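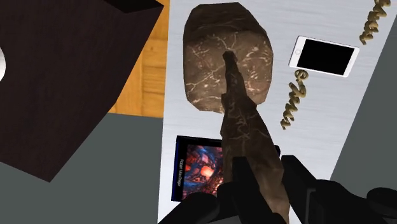 Tala Aoun wanted to know, last week, why we spend half a term in simulation when there are two perfectly good arms bolted down in the lab. The arms are good. The arms also cost more than the room they stand in, and the simulator has never sent me an invoice.

Manipulation Lab, Handout 4: Pointing, Touching and Pushing with a Held Object
Read before lab. Yes, all of it. It is shorter than the error log you will get otherwise.

1. What the task is

The arm starts each episode with something already in its gripper. You get an instruction naming another thing on the table, and the tip of the held object has to go to it. In our scene set the table carries whatever the generator felt like putting there: a phone, a square book, a large brown lump that could be a stone or a loaf, the word "Yum" in gold script, twice. Do not write to me about the realism of the decor. Your policy has to cope with things it has never met, and a golden Yum qualifies.

2. Where the tip is

The gripper pose tells you where the fingers are. It does not tell you where the far end of a long, thin object is. You need the grasp offset, a fixed transform from the gripper frame to the tip, and you need to measure it again whenever the object changes. Last year's Team Sengar measured it once, in May, and carried it proudly through every object in the set. Their plots are still used in Handout 7, under "Failure."

Remember that the offset rotates with the wrist. If you add it in world coordinates, everything will look fine until the wrist turns.

3. Overlap is not contact

In a single camera view, a tip drawn over the target may be touching it or hovering well short of it. The image can't settle the matter. Check depth, or query the contact list in the simulator, and say in your report which one you used. Elie Saliba's group reported a perfect score on Rillen by checking overlap in pixels. It was a very good score for a robot that touched nothing.

Similar colors make this worse. When the held object and the target share a texture, as they do in the brown scene, a segmentation mask will cheerfully merge them into one. Look at your masks before you trust them.

4. What to run

Use the Trerkeck scenes for tuning and leave Rillen alone until the end. Run 200 episodes for tuning and 40 for the final test, with the seeds given in the lab folder. An episode stops at 500 steps whether your arm has made up its mind or not.

Count a success when the tip contacts the named object and no finger does. Bumping the phone on the way is a collision — log it, even if the phone's screen is blank and it seems past caring.

5. What to hand in

One plot of tip error against time. One failed episode, with your best guess at the cause ("physics" will be returned unmarked). Your offset, with units. Soo-ah Noh and Ngan-ling Siu are sharing a report this time and should put both names on it.

Questions go to Siham Semaan during lab hours. Bring the log file with you.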